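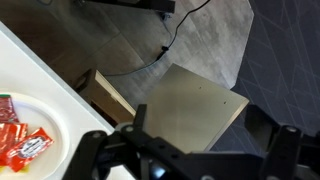

Our student team at Handenholm is building a tabletop serving helper for the April showcase, and I promised the class I would write our progress here. The arm is called Dino. The task sounds small: pick up a sauce packet from a paper plate, carry it, put it down where a guest can reach it. For now we practice with red packets, three of them on a white plate near the edge of the table, and the two fingers have to come down over one packet without dragging its neighbor along. I did not know in September how difficult a ketchup-sized thing can be.

2/ Some background for people who are new. We are 11 students in an evening course on automation. Most of us work in the daytime and most of us had never programmed anything that moves. The course gives us one arm, one table and one term. The showcase is the exam, more or less.

3/ Why packets? In the first weeks we used foam cubes, as everybody does. A cube is very polite. It has flat sides, it stays where you put it and it looks the same from everywhere. Our teacher said we could pass the course with cubes but we would not learn much, so we voted, and packets won by one vote. I voted for cubes.

4/ A packet is flat and shiny and it bends. When the fingers close from the sides, the liquid inside moves and the packet changes its shape while you are holding it. When they close too hard, well. We keep a cloth near the table.

5/ The second problem is the packets lying on top of each other. The program we wrote finds "red" very well. It does not find "one packet" very well. Two packets touching become for it one big strange packet, and it aims for the middle, where there is mostly a gap.

6/ We tried to fix this with the white label. The idea: look for the label first, then guess the rest of the packet around it. This is good when the label is facing up. When the packet lies on its face or its label is covered, the program goes back to looking for red and we have the old problem again.

7/ The results from the last practice, for those who like numbers. Single packet on the plate: 10 good picks out of 13. Packets overlapping: 3 out of 13. I write both because I read many project posts where only the first kind of number is given, and then I feel stupid at home with my own arm.

8/ What we count as a good pick: the packet leaves the plate, nothing else leaves the plate, and the packet is put down inside the target area. If it falls one centimeter before the target, we write it as a miss. We had a long discussion about that centimeter.

9/ The rim of the plate is also a small enemy. A packet leaning against the rim is not flat, so the height we measured for the middle of the plate is wrong there. The fingertips touch the rim first, the plate slides, and then all positions are old. Tape under the plate would help. Half of the team says tape is cheating because a real guest would not tape a plate. The other half has already bought tape.

10/ Somebody asked me in a message if we use learning or "normal" programming. Both, a little. The movement to the plate and away from it is written by hand, step by step. Only the last few centimeters, where the fingers choose their angle, come from a small model trained on picks that we guided ourselves.

11/ Guiding is slow work. One person moves the arm, one person puts the packets in a new arrangement, one person writes notes. After an hour you change places, because the person who arranges the packets begins to make the same pattern again and again without noticing it. We found this in the notes. Our early arrangements nearly all had a packet pointing to the same corner.

12/ The team from Plumside is doing something similar with tea bags, and we compare notes with them. They told us to slow down the closing of the fingers in the last part. We tried it on 2024-03-22 and the packets slid away less. It costs around one second for each pick. I think it is a fair price.

13/ Things on our list before the showcase: better splitting of overlapping packets, a decision about the tape, and a second attempt when the first pick is empty. At the moment Dino closes on air, travels to the target with great confidence, opens, and goes home. Visitors will love it but the grade may suffer.

14/ Also the cables. Please, if you start a project like this, decide on your first evening where the cables will go and write it down. We did not, and every evening we lay them a little differently, and every evening somebody asks where this one belongs.

15/ Some people asked for our code. We will put it on the Shevchuk page, where the course keeps all student projects, when the comments are in one language. Right now they are in four, and one of them is only swearing.

16/ If you have worked with small flexible packages, I would be glad to hear how you separated the ones that overlap. We thought about pushing the pile gently with one closed finger before picking, so they spread. Has anyone tried this on a plate with a rim? I would like to know before we spend an evening on it.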